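Category: Manuals & Set-up > Home Energy
Last updated: March

4. Setting up the Flestora plug-in energy meter

The box says set-up takes 40 seconds. Allow longer, and don't expect the meter to cut your bill by itself. It measures. You still have to switch things off.

1. Plug the meter into a wall socket, never into an extension lead.

2. Hold the side button until the display clears. If old readings stay on the screen, hold it again – the first press is often ignored.

3. Enter your unit price from a recent bill. The price already stored in the meter is a guess, and a flattering one.

4. Plug in one appliance and switch it on at its own controls.

5. Wait for the reading to settle before you write it down. Anything with a heating element will jump about at first.

Note: The "yearly saving" screen assumes you would otherwise leave the appliance running all day. Leobardo Trujillo, who checked this section, suggests ignoring it. So do I.

Caution: Do not run two heating appliances through one meter. Check the rating plate on each appliance against the limit on the back of the meter.

6. Test the meter against something you know. A kettle marked 1,000 watts should read close to that once it is going. If yours is 200 watts out, reset the meter and try again before you blame the kettle.

7. Log kitchen appliances one at a time, over a normal week's cooking. A single breakfast tells you very little.
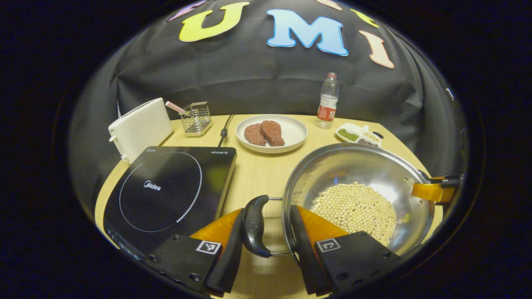
8. Write the totals on paper as well. The memory is meant to survive a power cut, but I wouldn't rely on it.

Text: Esko Tuominen
Shares: 4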